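Mistura 抓取规划栈更新：腕部视角闭环替代一次性位姿估计

来源：Lakow 技术通讯　栏目：软件与工具链

Lakow 于四月发布了 Mistura 的新版本。Mistura 是该公司面向单臂操作任务的感知与规划软件，此前主要供 Hescombe 试验场内部使用。本次更新集中在三个模块：目标分割、接近段轨迹规划和夹爪开度控制。控制器固件未作改动，已有工位升级时只需替换上位机软件包和一份标定文件。

旧版本采用一次性估计方案。机械臂先移动到固定观察位，相机采集一次数据，算出目标位姿后按开环轨迹执行到底。该方案结构简单，但对手眼标定误差敏感。标定偏差累积后，夹爪会偏向目标一侧，先接触的手指推动物体，最终闭合位置与规划值不符。对于重心较高的薄壁容器，这类偏差容易造成倾倒。

新版本将接近段拆为粗接近和精接近两个阶段。粗接近沿用原有规划器，终点设在目标上方的安全距离处。进入精接近后，腕部相机以每秒20次的频率更新目标轮廓，伺服模块根据轮廓中心与两指中线之间的横向偏差修正末端速度。偏差小于3毫米时允许闭合，否则停止前进并重新对中。连续重试仍不满足条件的，任务退回观察位，并在日志中写入失败原因码。

感知部分的改动主要针对低对比度场景。目标与台面颜色接近时，单纯依靠颜色分割容易丢失边界，杯壁下缘与台面阴影也常被合并成一块区域。Mistura 现在把容器口沿作为主要特征，先拟合椭圆，再由椭圆中心和台面平面推算轴线。口沿部分被手指遮挡时，系统用可见弧段继续拟合；可见弧段不足时，沿用上一周期结果并降低置信度。置信度低于阈值后，末端速度自动减半。

负责该模块的工程师 Raluca Bratu 表示，椭圆拟合本身是成熟方法，主要工作量在遮挡处理和时间同步上。“图像时间戳和关节角时间戳如果对不齐，伺服环会把延迟当成位置误差去修正，结果就是末端左右摆动。”她说，旧版本在开环执行时看不出这个问题，改成闭环后必须先解决。

新版本为此增加了延迟补偿。软件在启动时执行一次短程往复运动，比较图像中静止参照点的位移与关节编码器读数，求出链路延迟。测得的数值写入配置，运行期间每隔一段时间复核一次。Hescombe 工位上测得的延迟为37毫秒，其中图像传输和解码占大部分。补偿启用后，精接近阶段的摆动幅度明显减小，但团队没有公布具体曲线。

夹爪控制方面，原先的固定开度改为按目标宽度计算。规划器读取估计的口径，加上两侧余量，得到预张开量；余量随置信度变化，置信度越低，张得越开。闭合阶段采用位置与电流双重判据，电流达到设定值或位置到达下限，任一条件成立即停止。对锥形容器，接触高度也纳入计算，避免手指在口沿卷边处受力。用户可在任务文件中限定允许的接触高度区间，未填写时由规划器自行选取。

验证分为仿真和实机两步。仿真环境中共运行超过3,000次抓取，随机化内容包括目标位置、光照方向、台面颜色和标定偏差。仿真结果只用于筛选参数，不作为发布依据。实机部分在 Hescombe 进行，以桌面容器类物体为主，包括从台面抓取后放入指定区域的完整流程。

团队同时调整了规划器的碰撞模型。旧模型把手指简化为两个长方体，张开时包络偏大，在目标旁有其他物体的情况下会拒绝可行的接近方向。新模型按连杆分段建立凸包，随开度更新。计算量有所增加，但由于只在粗接近阶段调用，对整体节拍影响有限。背景中距离台面较远的物体由工作空间边界直接剔除，不再参与点云处理。

工具链也有相应变化。日志格式由文本改为二进制，附带命令行转换工具；回放程序可以将腕部图像、轮廓拟合结果和关节状态按同一时间轴显示，并支持单步前进。失败原因码现分为感知、规划、执行三类，便于批量统计。任务描述文件向后兼容，旧文件中的固定开度字段仍可读取，但会产生一条警告。

Mistura 与第三方调度系统 Crăciun 的接口同步更新。调度端现在可以读取置信度和重试状态，据此决定等待、跳过或转人工处理。旧接口保留到下一个版本，之后移除。Lakow 建议集成方先在只读模式下接入新字段，确认解析无误后再启用自动跳过。

已知限制有两项。其一，透明和半透明容器的口沿拟合不稳定，目前不建议在无人值守工位使用。其二，多个同尺寸容器口沿相互重叠时，系统可能在相邻目标之间切换，需要在任务文件中指定初始区域。Bratu 称，目标跟踪模块正在重写，重叠问题将优先处理，半透明物体需要补充深度信息，暂无时间表。

升级包已向现有用户开放。安装前须备份标定文件，升级后需重新执行手眼标定和延迟测量，两项均可从维护菜单启动。

精接近阶段，米褐色塑料杯位于张开的两指之间，略靠近左侧指垫。

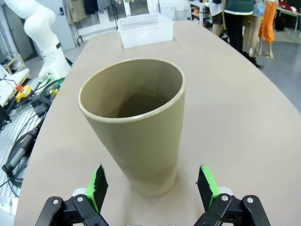 相关内容

Mistura 日志转换工具使用说明
手眼标定误差的常见来源与排查
Crăciun 调度接口字段变更一览
Hescombe 试验场：时间同步方案的选择
凸包碰撞模型在夹爪规划中的应用

联系编辑部　|　版权所有 Lakow 技术通讯，未经许可不得转载　|　返回顶部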